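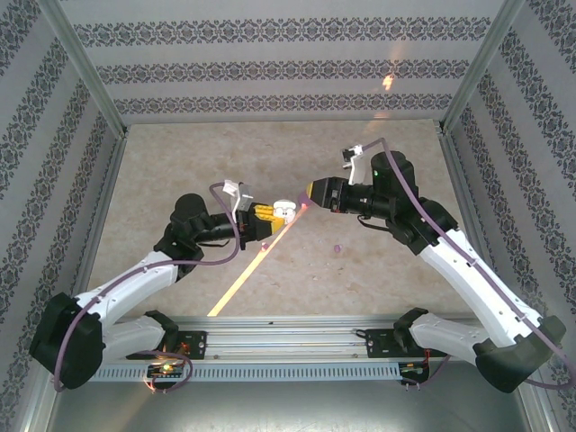 Coming back to running after a calf tear

Posted in: Running, Injuries, Long slow days

Search this blog Go

I tore my calf at the end of last summer on the MacRitchie loop, coming down the rooty bit before the boardwalk. It was a small tear by the physio's reckoning, but I still lost most of the autumn to it. I started running again properly in March and have kept notes since then, mainly so that I don't make the same mistakes next time.

The first weeks were run and walk. One minute of running, two of walking, on flat ground only. I found this very dull and did it anyway. I used the path by the reservoir in the early morning, before the heat got going, and wore an old pair of Merkier trainers that have more heel than I normally like. The physio wanted the extra heel to take some load off the calf. I can't say whether it helped, but I had no pain in them, and I did get a twinge the one time I went out in my flatter Lalteo pair. Those went back in the cupboard for another month.

Calf raises were the main job at home. I did them on the bottom stair, both legs at first, then the bad leg on its own. On the left I could manage 7 before it started to shake. On the right I stopped because I was bored. I did them while the kettle boiled, which meant they got done. Bent-knee raises work the deeper muscle and I had never bothered with those before the injury. I suspect that was part of the trouble.

My running club, Deva, do a handicap race over the trails in the spring and I had that in mind as a target. I entered, then withdrew, then entered again. In the end I ran it at the pace of a long easy run and came in well down the list. There were up to 370 starters, according to the person on the microphone, and I was 310th. Two years ago that would have annoyed me. The calf was stiff on the last climb but it was the same stiff as the other one.

A few notes for myself:

Walking downhill is still allowed. I walked every steep descent in the race and lost a couple of minutes.

The day after is when you find out. I felt fine on plenty of runs and then could hardly get down the stairs the next morning. If it was sore on the stairs I took another day off.

I ate too much. When you go from running most days to not running at all, your appetite takes a while to catch up.

Swimming didn't agree with it. Pushing off the wall hurt more than jogging did, so I gave up on the pool early and went on the bike.

I'm now back to four runs a week, one of them long. No speed work yet. I'll try some short hill efforts next month and see how the calf takes it, and if that goes all right I'll get the Lalteos out again.

Comments

trailplodder: Same injury, same sort of descent. Bent-knee raises sorted mine too. How long did you leave it before running at all?

Author: Seven weeks with no running, then the run and walk.

slowandsteady_k: I had the opposite with swimming, it was the only thing I could do. I used a float and didn't push off.

heelstriker: Well done for getting round. That last climb is horrible on two good legs.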